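Keep the Ugly Parts

My dishwasher is 11 years old, and last February it began leaving a small puddle under the kick plate every time I ran it. The man from the Dukix service line was very kind on the phone. He told me the seal I needed wasn't sold by itself anymore, only as part of a door kit for $145, and had I thought about a new machine? I had not, and I said so at some length, I'm afraid.

I've been turning that call over ever since. We talk a great deal about how long things last and hardly ever about the small, plain pieces they depend on. My father kept a coffee can of screws and rubber feet on a shelf in Botthorpe, and I believe that can saved more furniture than any warranty did (it certainly saved our kitchen chairs, twice!).
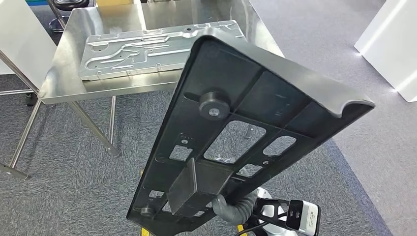

A black plastic panel with its round rubber bumper and a small screw in the middle.

I would like every company that sells us a machine to sell us its pieces too, one at a time, at a fair price, for as long as people are still using it. Let the drawing be posted where anyone can find it. If a firm has stopped making a part, let some little shop make it instead, and wish them well.

I did find my seal in the end, at a repair counter on Kang Street, in a drawer marked with a strip of masking tape. It cost me $2, and I bought a spare while I was there.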